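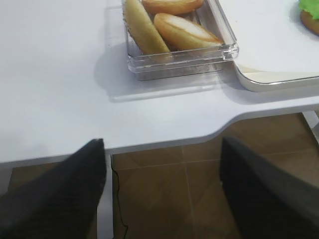

What is Berkville getting for its burger money this winter? A build-your-own counter in the community hall, at a price the organisers say is fair and some of the regulars say is anything but.

The new counter opens in August, replacing the hot lunch that ran out of the same kitchen for years. Under the old arrangement you were handed a plate. Under the new one, put together by local caterer Hiltutura, the fillings are set out in front of you and the burger is built to order. The caterer calls this "a fresher way to do lunch". It is also a cheaper way to do lunch, at least for whoever used to be paid to cook the gravy.

Rimantas Mockus, who is running the counter for Hiltutura, says the change came from the customers. The firm surveyed 323 people and 168 of them put burgers first. That's a majority, but a thin one, and the survey form did not offer the old hot lunch as a choice. Asked why, Mockus said the form "was about new ideas".

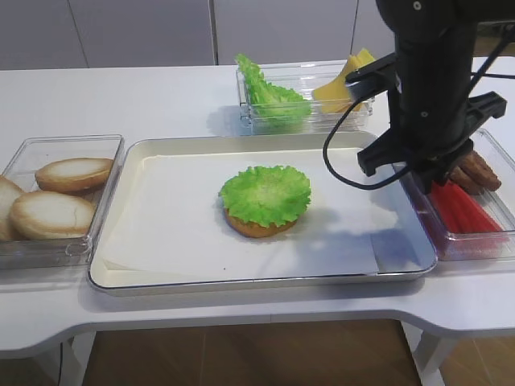 Freshness is the word that keeps turning up in the caterer's leaflet, and it deserves a harder look than it has had. Bread comes from the Amar bakery across the river, and Mockus says each day's order is baked that morning. Fair enough, but a bun starts to dry the minute it is cut. With the buns sitting cut-side up in a clear container and the lettuce and cheese sharing another behind the tray, the question is how long any of it waits before somebody orders. Mockus says the containers will be topped up in small lots through the lunch hour and that lids go on when it's quiet. He would not put a time limit on it. "We'll know when it's stale," he said.

A first bun-and-lettuce layer on baking paper looks tidy enough. Whether it looks that way at the back end of a busy lunch is another matter, and the hall has seated 56 at a sitting in the past.

Not everyone is grumbling. The Ugwu seniors' group, which books the hall for its monthly get-together, has already put its name down, on the condition that plain rolls stay on offer for members who can't manage a tall burger. Mockus has agreed to that.

The kitchen refit cost $623, most of it spent on trays and containers. Hiltutura says it will review the menu after the first month - using, one hopes, a longer form.

The counter opens at 11.30 am. Cash and card accepted.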